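Laundry and Bedding Strand: Report to Brerard, Second Period

Prepared for the grants desk by the Belter household trial

We said in our last report that we doubted a bed was a sensible place to fold clothes. We have now spent a second period trying it in the bedroom at the Özkan flat, and the doubt remains.
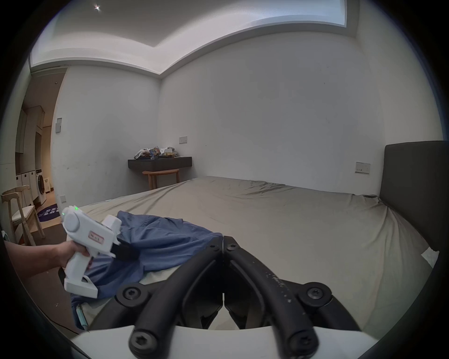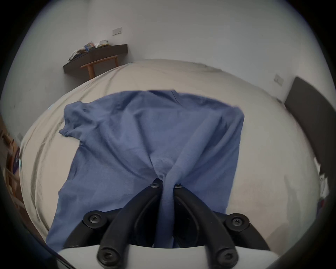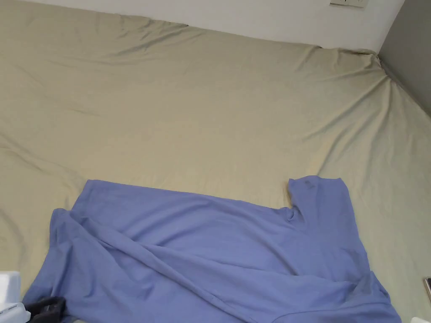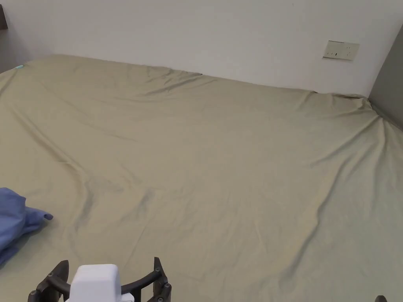
Blue garment on the bed at the Özkan flat, at different points in the work.

What was done

Work ran from September, with 16 sessions against the 10 in the plan. The extra ones were spent repeating the T-shirt stage. We do not present them as added value.

The bed is large and can be reached without moving furniture. That was the argument for using it, and it holds. A T-shirt can be laid out on it with both sleeves spread and plenty of sheet left over. The trouble is that the sheet wrinkles. Creases run in from the gathered corner by the wall, and a shirt smoothed over a ridge takes on the line of it. Pulling the sheet tight before each session helped for a few minutes.

Pinching the shirt in the middle of the body is quick, but it draws creases out towards the shoulders, and these then have to be smoothed by hand. We were told at the planning stage that this would sort itself out with practice. We have seen little sign of it so far. Lifting by the shoulder seams is slower and in our view gives a better fold.

Against the targets

The agreed target was that 70 per cent of folds should be good enough to put straight on a shelf. We did not reach it. The Fluteck scoring sheet also marks a shirt as folded if its edges meet, whatever state the middle is in, so we would treat even the passes with caution.

Money

Some 3000 remains unspent, most of it set aside for a second room. We would ask Brerard to hold that sum back until the method is settled. A second bedroom would probably give us the same creases on a different sheet.

Next period

We propose to compare the bed with a plain table, using the same shirt and the same scoring sheet, and to rewrite the pass mark before starting. Towels and pillowcases are put off until that is done.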